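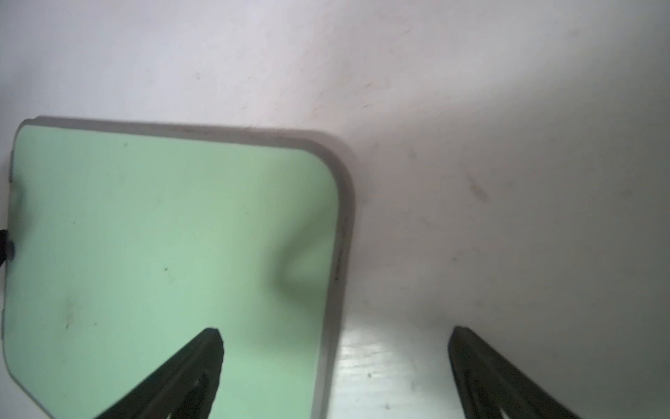

自充气的睡垫到底能不能真的“自己”充起来?上次写帐篷那篇底下,有位读者留言问了这么一句,后面还跟了一句,说自己买过两张,每次都得趴在帐篷口吹到眼冒金星,现在看见“自充气”三个字就来气。

看到这条留言我笑了半天,因为我也吹过,吹得比谁都狼狈。所以干脆把手上这张 Drurkska 双人自充气睡垫拿出来好好写一写。去年九月买的,从夏末一直睡到现在,露营睡,家里来客人也睡,甚至有一阵子家里床架坏了,我在上面连着睡了好些天,该知道的毛病差不多都知道了。

先说价钱,1,063元,在 Sanetti 网店买的,没有赶上打折,后来也没见它打过折(我隔三差五会去看一眼,这种心态大家懂的)。双人款,打开以后两边各有一个气阀,中间没有分隔,是一整张。颜色有灰的和深蓝的,我拿的是灰的,后来有点后悔,灰色沾了泥巴晾干以后一圈一圈的印子特别明显。

回到那位读者的问题。能自己充,但是充不满。这个我觉得卖家应该写在标题里!自充气睡垫里面是一层海绵,打开气阀以后海绵慢慢回弹,把空气吸进去,靠的就是这股劲儿,所以它能把自己撑到一个“像那么回事”的厚度,再往上就没力气了。我在家里客厅掐着表试过一次,两个气阀全开,摊平了不去碰它,17分钟以后就不再长了。那时候躺上去,侧睡的话胯骨那里能感觉到地板。再补几口气,感觉就完全不一样了。

补气这件事 Drurkska 做得挺聪明的。收纳袋本身就是充气袋,袋底有个接口,扣到气阀上,袋口兜一兜空气,卷起来往下一压,气就进去了。不用嘴。我以前那张 Nuchit 的单人垫是要用嘴吹的,吹完头晕不说,嘴里的潮气全进去了,过一年打开气阀闻一下,那个味道……算了不说了,有人可能在吃饭。

不过充气袋的接口有一点紧。头几次我都以为没扣上,使劲往里推,推得手指头生疼,后来才发现要稍微转一下。说明书上画了一个小箭头,小到我第三次看才看见。天冷的时候接口的胶圈会变硬,更难转,我的办法是先攥在手心里捂一会儿。

还有一件事新买的朋友要注意,刚拆封的头一回,它回弹得特别慢,因为在仓库里不知道被压了多久。我第一次打开的时候等了一整个下午,几乎都要申请退货了,第二天早上起来一看,鼓了。所以拿到手以后别直接带去营地,先在家里摊开放一夜,气阀开着就行。说明书里也写了,就是写在背面(又是说明书!)。

说说睡感。我是侧睡,而且翻身翻得厉害,以前睡 Nuchit 那张,一晚上能滑下来好几回,醒来的时候人在垫子这头,枕头在那头。Drurkska 的表面是有一点绒绒的那种布料,睡袋放上去不怎么跑,这点我非常喜欢。声音也小。有些纯充气的轻量垫一翻身就哗啦哗啦响,像睡在一袋薯片上,同帐篷的人会恨你。这张里面有海绵,翻身就是一点点闷闷的声音,我家那位睡眠浅得要命,也没有抱怨过。

厚度的话,充足气之后侧睡完全碰不到地。我特意去试过不同的软硬:气打得很足,偏硬,腰舒服,肩膀不太舒服;放掉一点,肩膀陷进去一些,侧睡正好,可是坐在上面穿鞋的时候屁股会着地。我现在的习惯是先打到很足,躺下去以后伸手按一下气阀中间的小按钮,嘶——放一点点,觉得肩膀松了就停。这个按钮是可以一点一点放气的,很好用,但位置在垫子的角上,双人帐篷里挤在两边的话,得半个身子扭过去才够得着。要是把气阀做在侧边靠近枕头的位置就好了,下一代能不能改改?

双人一整张,有好处也有坏处。好处是中间没有缝!以前我们是两张单人垫拼在一起,半夜一定会有一个人掉进中间那道沟里,通常是我。坏处是另一个人翻身,你会跟着起伏一下,尤其是两个人体重差得多的时候,轻的那个会往重的那边滚。打得足一点会好很多,但打得足了我的肩膀又不乐意了。两个人睡觉习惯差很多的,我还是建议买两张单人的,再买那种绑带把它们扎起来。

冷不冷是很多人关心的。我们十分怕冷,去 Dosimgate 那次算是它遇到的最大考验。Dosimgate 那个营地在山坳里,白天太阳一晒穿短袖都行,太阳一落下去,寒气是从地底下冒上来的。营地门口的温度计,早上我出去接水的时候看到是零下。那天晚上我们两个人只铺了这一张垫子,加上各自的睡袋,后背是暖的,冷的是鼻子。以前用纯充气垫的时候正好反过来,上面盖多少都没用,背上凉飕飕的。海绵对保温的帮助是真的大,这一点我愿意给满分。

不过冷天有个小麻烦,半夜里垫子会变软一点。头一次碰上的时候我吓坏了,以为漏气,打着头灯趴在垫子上听了半天,什么也没听见。早上太阳一出来,它又硬回去了。热胀冷缩嘛,初中学的东西全还给老师了。后来我学乖了,冷的晚上睡前再补几口,就没事了。

漏气倒也真漏过一次,是我自己的错。收垫子的时候没看地上,跪在一颗小石子上,当时没发觉,下次出门睡到后半夜,胯骨落了地。回家以后用肥皂水一点一点抹,冒泡的地方找到了,针尖那么大。袋子里附了一小包修补片,剪一块圆的,擦干净,贴上去压了一晚,到现在没再漏过。修补片给得挺大方,胶水那种小管子的就没有,是自带背胶的,反而省事。有一点要提醒,表面那层绒布会影响粘性,要用酒精擦两遍,等干透再贴。我第一片就是没等干,贴歪了也没粘牢,白白浪费。

接下来要骂人了。收纳!!收纳!!

买之前我看过卖家的视频,一个人跪在垫子上笑眯眯地卷啊卷,镜头一切,就装进袋子里了。我告诉你们,镜头切掉的那一段才是正片。这张垫子要先对折,打开两个气阀,从没有气阀的那头开始卷,卷的时候整个人的重量都要压上去,卷到头立刻拧上气阀,不然它会像活的一样往回吸气。然后呢,打开,再卷一遍,因为第一遍卷出来的那个粗细是不可能进袋子的。第二遍卷完用两根弹力带勒住,再套袋子,这时候额头上应该已经有汗了。我最顺的一次从头到尾用了19分钟,中间还叫了帮手来坐在上面。第一次在营地收的时候,隔壁一家人把帐篷都收完了,还在看我。

后来摸索出来一个办法,先不开气阀对折,放在平地上,一开阀就从中间往两边赶气,赶掉大半之后关上,再开始卷。这样第一遍就能卷得很紧,第二遍轻松得多。地面要平,在斜坡上卷会越卷越歪,最后卷出来像个海螺,怎么都塞不进去。

收好以后的体积也得说一句。它很大。卷起来直径29厘米,长度呢,差不多一个小朋友横着抱。我们是开车露营,后备厢里塞得下,但是它一个就占了原来两张 Nuchit 的地方还不止。背包徒步的朋友看到这里就可以关掉页面了,这个跟你们没有关系,重量我都不忍心写。坐公交去营地的也要三思,袋子上只有一根细提手,拎着走一段路手指就勒白了,没有肩带。这个价钱不给肩带,我有意见。

平时不用的时候怎么放,也是有讲究的。自充气垫不要卷着长期存放,海绵压久了会回不来,这位留言的读者买的两张充不起来,我很怀疑就是这个原因。我家是把它打开气阀,竖着靠在衣柜后面,上面搭一条旧床单挡灰。家里实在没地方摊的,至少松松地对折一下,别勒着。我那张 Nuchit 就是在储藏室里卷着过了两个冬天,后来再打开,扁扁的一张,等到天荒地老也就那样。

清洁方面没什么好说的,湿布擦,阴凉处晾。别学我拿浴室喷头冲,气阀没拧紧的话会进水,里面的海绵一进水就很难干,我那次是把气阀开着,拿电风扇对着吹,吹吹停停弄了好几天,心里七上八下的,怕发霉。好在没有。

也有人问过我,为什么不买那种高高的充气床,便宜得多,还更像床。我也睡过,借来的。高是高,下床方便,腰不好的人确实会喜欢,可是冷天下面那么厚一层空气,凉得要命,还得带电泵。夏天在平原上露营的,买那种挺好,不用花这个冤枉钱。我们春秋去得多,又老往山里跑,所以选了带海绵的。

跟 Nuchit 那张比一下吧,虽然一个单人一个双人,不太公平。Nuchit 便宜,轻,卷起来小,薄是真的薄,平躺还行,侧睡不行,两年以后海绵就没劲了(有我自己没存好的责任)。Drurkska 贵,重,大,收起来要命,睡起来是真舒服。我们家那次床架坏了睡在上面,床架修好以后还有点舍不得换回去,当然也可能是因为我家那张床垫太旧了。

客服我也打过交道。气阀的小盖子掉了一个,找不着了,写信给 Sanetti 问能不能买配件,隔了一天回复说让我直接联系厂家。写给厂家,又过了一阵子没动静,我都忘了这回事,结果信箱里收到一个小信封,里头两个盖子,一张纸都没附。行吧,东西到了就行,没收钱,还多给一个。

适合谁买:开车露营的、侧睡的、怕冷的、家里常有人借宿的。如果你力气小又总是一个人收拾,先去店里求店员让你亲手卷一次再决定,真的,卷一次就知道了。

我给它打四颗星,扣的那一颗,一大半扣在收纳上,剩下的扣给那根提手。要是哪天出了带肩带的版本,我再来改分数。

那位留言的读者,你那两张先别扔,拿出来开着气阀摊上几天,放在有太阳照进来的屋里,暖和一点回弹会快些。有没有救过来,回来跟我说一声哈。

补充(31/01/2018):有人问下面要不要再垫东西。我们会铺一张最便宜的那种防潮地布,主要是防石子,上次那颗小石子给我的阴影还在。碎石地的话再加一层泡沫垫,草地就不用了。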